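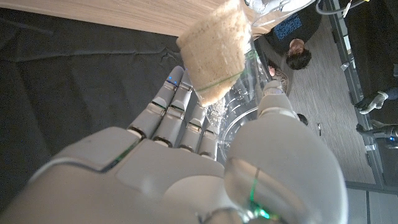

Food Service Operations, Unit 5: Portion Control and Single-Use Ware
Handout prepared by Leonilde Cordeiro

Portion control means serving the same amount each time. It affects food cost, labelling and how a customer judges value. Most kitchens lose more money to uneven portions than to spoilage, and the loss is harder to find in the books.

Terms for this unit
Yield - usable weight after trimming and cooking.
Portion cost - recipe cost divided by the number of portions.
Variance - the gap between planned and actual use over a period.

Worked case
The Esteves lunch counter planned 157 serves of soup in July. Stock used was enough for 8 more. Work out the variance as a percentage of planned serves, then list two likely causes. Ladle size is one to consider.

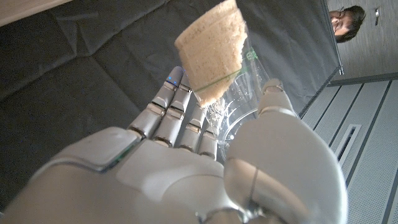 Choosing ware
Check volume to the brim and to the fill line, as suppliers may quote either. Clear ware shows the fill level to staff and customer alike. Check local rules before ordering - some councils restrict single-use plastics, and the list of exempt items changes.

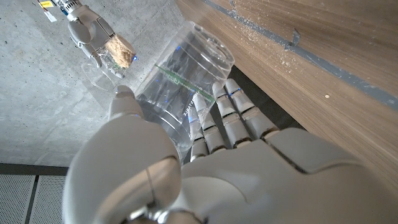

Clear plastic cup held in the hand.

Before the tutorial
Read the Oso costing sheet and bring a calculator. Joana Teixeira will take the second group.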